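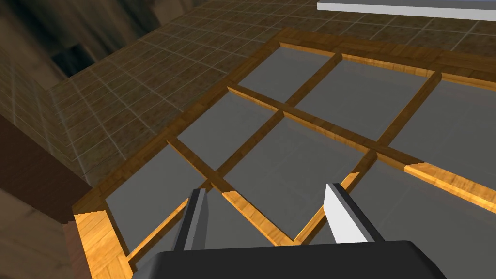 Notebook > Teleop > Window task

Aug 9, 2024

Flamthorpe reckon I'm closing the fingers far too early when I drive by hand, and that the policy will copy every twitch of it. Fair enough! Went back over the July demos and yes, I do (mostly when I'm coming down near a muntin and get nervous).

So: slower approach in the Lilen sim, fingers open till I'm properly lined up, 12 fresh runs before lunch. Kurek controller still drifts left a bit. Need 500 for the Tumus set, long way off.

Last updated: Friday, after tea

Teleop bench, Tumus | Back to top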